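# Notes for the spring club talk (12 minutes, please not more)

**Start**

Good evening. My name is Tekle Kahsay, and I am in the second year. I speak for our team, Ollow, which is also Marloes Willems and Yao-tsung Kwok. Say thank you to Jennylyn Saludo for the room key.

*(Wait until the door is closed. It is a noisy door.)*

**The task**

Our task in the student competition is to put plates in a dish rack with two arms. We chose it in April, when we still believed that plates are easy. A plate is thin, it lies flat, and the fingers have very little to hold. Each of our plates also has a different rim, so a grip that is good for one is often bad for the next.
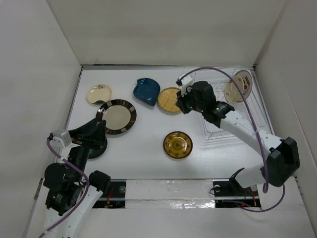 We drive the arms by hand first and record every run. Marloes did most of the driving in the first month, and she has much more patience than I have. A run counts only if the plate stands in a slot and both arms go back to their start position. We have 20 good runs that we trust.

**What went wrong**

- Our first grip came from too high, and the plate slid away.
- The two arms wanted the same space over the rack. Now one arm waits.
- Yao-tsung changed the file names in the middle of the work. *(Smile here, he knows.)*

**Next**

We want to try the handover, from one arm to the other, before the final. Tsion Feyisa will help us with the timing.

*(If there are questions about money, send them to Jennylyn. If there is time, show the second video, but without sound.)*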